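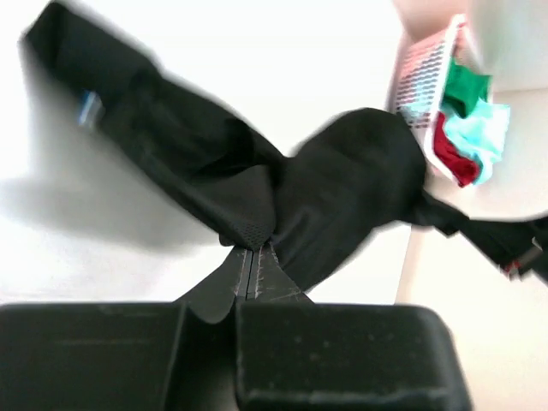
Black fabric item with a small blue tag.

Call for participants: test screening audiences

Voltero invites members of the public to join the audience panel for Nirkidine, a feature-length thriller now in its final stage of editing. Two test screenings will be held in January at the Barreto, each starting at 6.30 p.m. The running time of the present cut is 123 minutes.
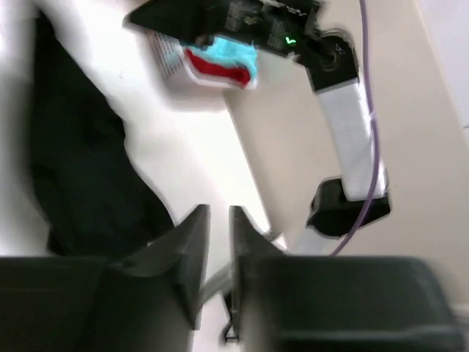 Panel members will watch the film in full and complete a written questionnaire on pace, plot and performance. They may then be asked to stay for a discussion led by the editor, Beatriz Coelho — this part is optional. Seats are allotted by coloured ticket: light blue and red, the two colours of the fabric in the picture, are for the first and second screenings respectively. Tickets cannot be exchanged.

Applicants must be aged 18 or over and must not work in film production or reviewing. No payment is offered, but travel costs will be refunded on production of a receipt. Phones must be handed in at the door.

Please apply in writing to Naveen Pal, Audience Research, Voltero, stating which screening you prefer and naming up to two thrillers you have seen in the past year.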